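Plimside puts table-clearing robots to work in its own meeting rooms, and its office staff get their afternoons back

Office services firm Plimside is bringing automation to one of the least loved jobs in any workplace: clearing and resetting the meeting room. The program, called Fluveck, pairs two-finger robot grippers with the people who already know the rooms best. It starts with Plimside's own offices and moves to its first outside client, the publishing company Hegde, in July.

Anyone who has walked into a meeting room after a long day of other people's meetings will know the problem. There are water bottles, cups, last week's handouts and somebody's notebook, and the next group is already at the door. At Plimside the job has always fallen to the office support team, usually between phone calls and deliveries.

"We love our rooms looking good, and we were spending far too much of the day on it," said Nandini Suvarna, who leads workplace operations at Plimside. "Some of my team were doing their real work after five because the hours before that went to bottles and cups. So when we talked about what a robot could take over, everybody in the room said the same thing!"

Fluveck begins with a person. Staff carry a hand-held version of the gripper and do the clearing themselves, one object at a time, while a camera on the tool records each move. Those recordings are what the robot learns from. The grippers close on an item from both sides between soft, ridged pads.
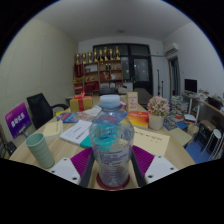
The team has recorded some 700 pickups so far, all of them in rooms that were left the way people use them. Suvarna was firm on that point from the start. A tidy test bench would have been easier, she said, but her colleagues don't work on a test bench, and a system that can't cope with a stack of magazines or a gift box at the far end of the table won't be much help to them.

Drinks come first in the rollout. Bottles are a good place to begin and a harder one than they look: a full one and a nearly empty one can be the same shape and behave very differently when they are picked up. Clear plastic is tricky for cameras too. Papers, books and personal items stay with people for now, and the robot is set up to leave them where they are.

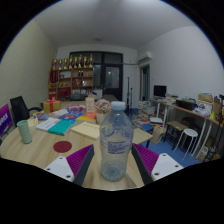
Four members of the support team are now trained as Fluveck leads. They choose which rooms to record, go through the results and decide when a task is ready to hand over. Training takes three days and is open to anyone on the team, with no technical background needed. Plimside has put the leads on a higher pay grade and has committed to keeping every support position through the rollout.

"What I enjoy most is hearing people argue about the right way to pick up a cup," said Suvarna. "They've done it thousands of times and never been asked. Now they're teaching it, and they're really good at it."

The time saved is going to work the team has wanted to do for years. That includes a proper welcome for visitors, help with event planning and a front desk that is staffed all afternoon.
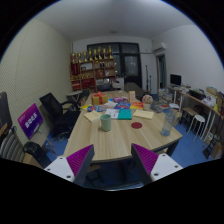

The open gripper over a long meeting table, with a cup, a coaster and printed material still out.

The robot arms for Fluveck are supplied by Zastlow, which also handles service and repairs. At Hegde, the program will open in three meeting rooms, with the client's own office staff making the recordings from the first week. Plimside's leads will be on site to help them get going.

Companies that would like to see Fluveck in use can arrange a visit through the Plimside workplace operations desk. Visits are held in the afternoon, and members of the support team will be there to answer questions.

About Plimside
Plimside provides reception, meeting room and day-to-day office support to small and mid-sized companies.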